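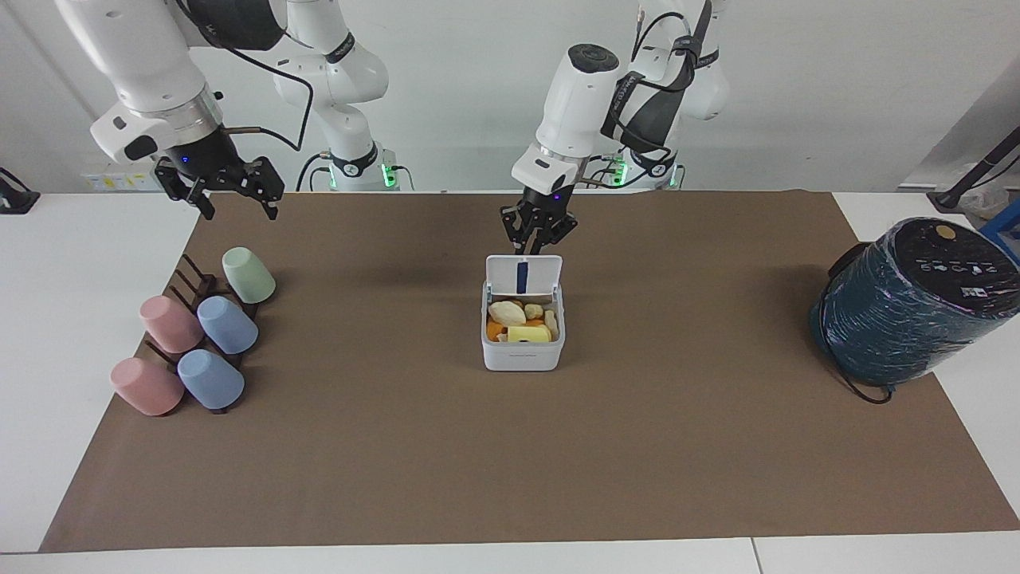
Cup rack

A cup rack, also called a cup tree or cup drying rack, is a household stand on which drinking cups are placed upside down after washing. It consists of a base and a number of upright pegs. Each cup is lowered over a peg, so that its open end faces the base and the remaining water can run out. Cup racks are used in homes, preschools, break rooms and small cafes. They differ from dish racks, in which plates and bowls stand on edge between slats or wires.

Construction

Most cup racks are made of wood, steel wire, bamboo or molded plastic. Wooden racks are usually stained or sealed with oil to slow the uptake of moisture. The pegs may be set straight up or at a slight angle. Straight pegs are more common on low racks meant for a counter or table, while angled pegs are typical of the taller type known as a mug tree, on which cups hang by the handle.

Pegs are commonly arranged in staggered rows. This layout leaves a gap between neighboring cups and allows more of them to fit on a narrow base. Small racks have as few as four pegs. Racks made for shared kitchens may hold up to 37 cups on two or more levels. Some models include a removable tray beneath the base to collect water.

History

Pegged drying boards were in use in farm kitchens well before the spread of indoor plumbing. The freestanding table rack became common when plastic tumblers without handles entered everyday use, as these could not be hung from hooks. The furniture maker Sebastião Paiva designed a low rack with short pegs for the housewares firm Ellura, which produced 1,447 of them in its first year. A similar rack was later sold by Breter under the name Femum. It was offered in light and dark finishes and was supplied with matching cups in pastel colors.

Use in children's settings

Low cup racks are often found in preschools, where children return their own cups after a meal. Cups of different colors may be assigned to individual children or to groups. Play kitchens frequently include a rack of the same form, together with toy food and lidded lunch containers, for practice in setting and clearing a table.

Care

Wooden racks should be wiped with a damp cloth and dried in open air. They should not be left to soak or placed in a dishwasher, as this can loosen the pegs and split the base. A light coat of food-safe mineral oil may be applied when the surface looks dull. Plastic and coated wire racks can be washed in warm, soapy water. Mineral deposits around the pegs can be removed with diluted white vinegar.

See also

Dish rack
Drainboard
Lunch box
Mug tree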